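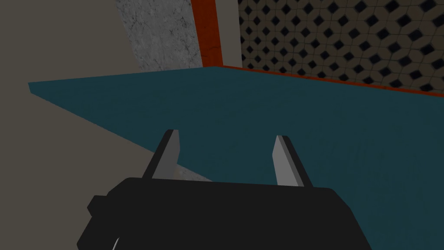

4. Checking the gripper in the simulated kitchen

Before you load any task into the Drisudholm kitchen cell, the gripper must be checked in the wrist view with the fingers open and the counter free. The check takes five minutes. Please do it again after each change of the arm model, the fingers or the camera mount.

What you need
The kitchen scene, loaded and paused.
The arm in its home position.
The file of finger offsets for your cell (for the Stesdale cell, ask Myrto Deligiannis).

4.1 Open the wrist view

1. Start the scene with physics paused. Do not press Run yet.
2. In the list of cameras choose Wrist. The picture is drawn again after a short moment.
3. Set the lighting to Flat. With the other lighting settings the shadow of a finger can fall on the counter, and it is then difficult to judge where the tip is.
4. Remove all loose objects from the counter with Scene > Clear objects. The fixed parts, such as the tiled wall and the orange-red trim, remain.

Note: The gripper body is expected to cover a part of the lower view. Please do not move the camera to avoid this. The policies were trained with this position of the camera, and a camera which was moved only a little will give bad results that are hard to explain later.

4.2 Check the fingers

1. Send the command Open and wait until the status line shows Idle.
2. Look at both fingers. They should be the light gray plates, one on each side, with a wide gap between them. If only one finger is drawn, the mesh of the other was not loaded; go to 4.4.
3. Send Close, then Open again. Repeat this 8 times. Both fingers must move together and come back to the same place.
4. Read the two joint values in the side panel. Write them in the cell log under "open position".

Caution: Do not correct the finger position by dragging the finger with the mouse. The program accepts it, but the collision shape stays in the old place. The gripper will then touch things which it does not seem to touch.

4.3 Check the height above the counter

1. Move the arm over the middle of the counter in Jog mode, speed 5.
2. Lower the gripper until the contact indicator becomes yellow.
3. Raise it again and compare the indicated height with the value in the offsets file.
4. If the two values are different, load the offsets file again and repeat from step 1.

The teal counter has a speckled finish, and the depth estimate is sometimes noisy on it. For this check use the contact indicator only.

Caution: Keep the fingers away from the corner and the front edge of the counter during this check. Past the edge there is no contact surface at counter height, and the arm will continue to go down.

4.4 If something is wrong

A finger is missing or is drawn in plain white: delete the mesh cache and load the scene again.

The fingers tremble when open: the finger damping is too low. Set it to 250 and repeat 4.2.

The wrist view shows the kitchen without the gripper: the camera is attached to the base. Attach it to the wrist link and save.

The check fails after all of this: save the scene state and send it to Rafail Sarantis together with the cell log. Do not start a recording in the meantime.

Revised Wed 4 September, M. Kyriakidis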